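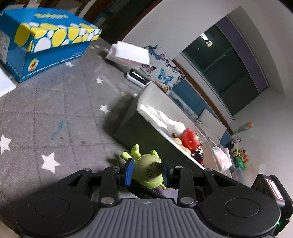
Riku Noguchi asked whether applicants need childcare experience. They do not. Hema seeks participants for paid toy-tidying sessions on a playroom floor. Each session lasts 30 minutes and consists of picking up small toy figures from a foam mat and sorting them into boxes and bins.

Requirements: age 18 or over; able to kneel and work at floor level; shoes off on the mat. Pay is 900 yen per session. Apply in writing to Hideaki Sakai by Tuesday, July 4, 2023.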